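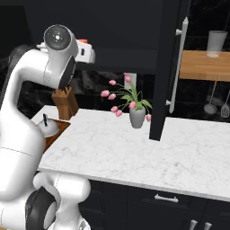
Rendered view: white arm over a countertop.

Stakska

Normalized ingredient lines from community cookbooks

Stakska is a table of ingredient lines transcribed from 30 spiral-bound community cookbooks, with each quantity, unit and ingredient name split into its own field. It is meant for work on recipe parsing, unit conversion and the history of household measures. It holds ingredient lines only. Method text, headnotes and contributor names were dropped at transcription and are not available on request.

Contents

lines.tsv: one row per ingredient line, as printed and as normalized
units.tsv: 702 unit spellings and the canonical unit each one maps to
books.tsv: one row per cookbook, with region, decade and binding
densities.tsv: volume-to-weight factors used by the converter
test.tsv: the hand-checked test set, 2000 lines, disjoint from lines.tsv
jolau/: the parser source

All files are UTF-8 with Unix line endings. Fields are separated by tabs. There is no quoting, and a tab never occurs inside a field. Empty means empty; the string "NA" appears only where a book printed it.

Fields in lines.tsv

line_id: stable across releases. Deleted IDs are not reused.
book_id: key into books.tsv.
raw: the line as printed, including misspellings. Line breaks inside an entry are replaced by a single space.
qty_low, qty_high: decimal. Equal when the line gives a single amount. A range such as "2 or 3" fills both.
unit_raw: the unit as printed, with its period if it had one.
unit: the canonical unit. See below for the vessel units.
ingredient: lowercase, singular, no brand.
prep: "chopped", "sifted", "softened" and so on, in printed order.
prep_pos: "before" or "after". This matters for flour. "1 cup sifted flour" and "1 cup flour, sifted" are different amounts, and earlier releases merged them.
flag: see Flags.

Canonical units

Volume is stored in US customary units. One cup is 8 fluid ounces, one tablespoon is half a fluid ounce and one teaspoon is a third of a tablespoon. Books that state their own measures on an inside cover keep those values in books.tsv under local_cup, and the converter will use them if called with --local.

The capital T problem is handled per book. If a book uses both "T" and "t", they are read as tablespoon and teaspoon. If it uses only one of them, the unit is left blank and the line gets the flag ambiguous_t. Do not fill these in from the ingredient. It was tried on baking soda and the guesses were wrong often enough to be dropped.

Package sizes ("1 box pudding", "1 lg. can tomatoes") are stored as count units. No attempt is made to give them a weight. Can sizes changed over the decades covered, and most of the books don't say which can they mean.

Vessel units

Vessel units are household containers used as measures: mug, teacup, coffee cup, juice glass, jelly jar, gravy ladle. They are kept as separate canonical units and are never converted to cups by default. A teacup in one book is given as three quarters of a cup and in another as a full cup. A mug is not defined anywhere in the collection. Calling the converter with --vessels assume applies the values in the last section of densities.tsv, which are conventional and should be reported as such in anything you publish.

"Heaping", "scant", "rounded" and "level" are stored in prep with the prefix m: and do not alter the quantity.
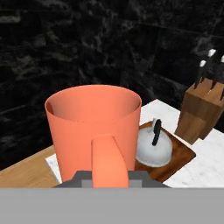

Flags

ambiguous_t: see Canonical units
illegible: one or more characters in raw could not be read and are given as ?
split: the printed line named two ingredients and has been divided; both rows carry the same raw
no_qty: no amount printed ("salt", "butter for pan")
struck: the line was crossed out by hand in the copy used
margin: the line was added by hand in the copy used

Rows flagged struck or margin are excluded from the counts in the Jolau test output. Filter them yourself if you compute your own.

The Safavi subset

Safavi is the part of the table drawn from books with a second, later edition. Each pair of matching recipes is aligned line by line, so that changes in amount or ingredient can be read directly. The most common change is shortening to margarine or butter, followed by changes in package units. Alignment was done by recipe title first and ingredient overlap second. Recipes that were retitled between editions are missed unless their ingredient lists are nearly identical.

Use column pair_id to select the subset. Rows without a value there are not part of it.

Parser

Jolau is a rule-based parser and needs only a standard Python install. From the top directory:

python -m jolau parse lines.tsv -o out.tsv
python -m jolau score out.tsv test.tsv

It reads fractions printed as characters or as digits with a slash. "1 1/2" is one and a half. "1-1/2" is also one and a half, except where the book uses the hyphen for ranges, in which case range_hyphen is set in books.tsv. Numbers written as words are supported up to twenty, plus "dozen" and "half a dozen".

Parsing stops at the first opening parenthesis. The text inside is kept in raw only.

Transcription

Pages were typed by hand from the printed copies by two typists working separately. Disagreements were settled against the page. The first 20 lines of each book were typed by both and compared before the rest was started, in order to settle that book's abbreviations. Obvious printing errors were kept in raw and corrected only in the normalized fields.

Known problems

The collection leans heavily on the Upper Midwest and on church and school fundraisers. Desserts and casseroles make up far more of it than they would of anyone's weekly cooking.

"Oleo" maps to margarine throughout. In the two oldest books it may cover other fats.

"Sweet milk" maps to milk. "Sour milk" does not map to buttermilk and has its own entry.

Herb names are normalized without regard to fresh or dried unless the line says which. Weight conversion for herbs is therefore turned off.

The canned soup entries in densities.tsv were measured on current cans and shouldn't be applied to older lines.

Several rows in one book have qty_low greater than qty_high. This follows the page.

Changes in this release

Added prep_pos.
Moved vessel units out of the cup mapping.
Fixed "c." being read as "can" when followed by "soup".
Removed duplicate rows caused by a recipe printed twice in the same book.
Renamed the export format from flat to Olis. The old name still works on the command line and prints a warning.

License

The tables are released under CC BY 4.0. The parser is under the MIT license. Please give the release number when citing, as the unit mapping differs between releases.

Corrections are welcome as patches against lines.tsv or units.tsv. Include the line_id and the printed text.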